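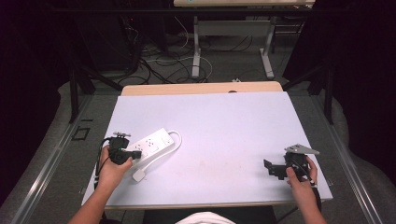
Grippers at the packing benches, six weeks in

mbenes
Posted Sat 19 June

We started with the hand-held grippers at our site in April. I'm on the cord bench, power strips mostly. You work a gripper in each hand, do the normal job with them, and the recordings go to Grerkix so the arms can be taught to do it later. Wondering how other places have set this up, mainly pay and targets. Our target was 90 strips an hour by hand. With grippers they set it at 57 and I haven't hit it once.

cordwrangler
57 is high. We do 7 strips per recording, then stop and reset. No hourly number at all. Are you folding the cord too or just placing the strip?

mbenes
Both. Strip goes down, cord gets gathered, plug tucked under, then bag. The strip is easy. The cord is where the time goes, you can't feel it through the jaws.

T. Baptista
Line lead at Delus here. We had the same argument in the first two weeks. The rate got dropped for anyone on grippers and they get the bench average for bonus purposes. Ask for that in writing. Our people were told it would be "taken into account" and then the first pay slip came and it wasn't.

zerouali_i
I like it more than the regular bench. Slower, you get breaks between sets, and my wrists are better than they were on the tape gun. Don't see what the problem is.

birsen_t
The problem is what the recordings are for. We have 76 people on the floor. Management says the arms will take the night shift that they can't staff anyway. Maybe so. But I'm being asked to train the thing at the same hourly rate I get for packing.

zerouali_i
They've been trying to fill nights for two years. I'd rather an arm did it than get moved there myself.

birsen_t
And when the night shift is running fine with one technician, what happens to days? You haven't answered that.

T. Baptista
Both of you have a point. At ours, four packers moved to checking and rework after the arms came in, and two jobs weren't refilled when people left. No layoffs so far. The rework job is harder on the eyes and pays a little better.

cordwrangler
Practical stuff for the OP: run the gripper cable down the outside of your arm and keep it off the board. Mine used to drag the plug around. Also have them lower the table if your elbows are up, you'll feel it in your shoulders by lunch.

mbenes
Thanks, will try the cable thing. Left one is always in my way.

Talked to Muammer Polat, our shift manager, about the rate. He says 57 came from Grerkix and he'll ask. Birsen, did you get anything extra in the end?

birsen_t
No. We asked for a dollar an hour on gripper days. They offered a free lunch on Fridays.

zerouali_i
The lunch is decent though.

T. Baptista
Matěj, get the bonus thing in writing before you argue about the 57. The rate will move by itself once they see the cord takes and have to throw half of them out. Ours did.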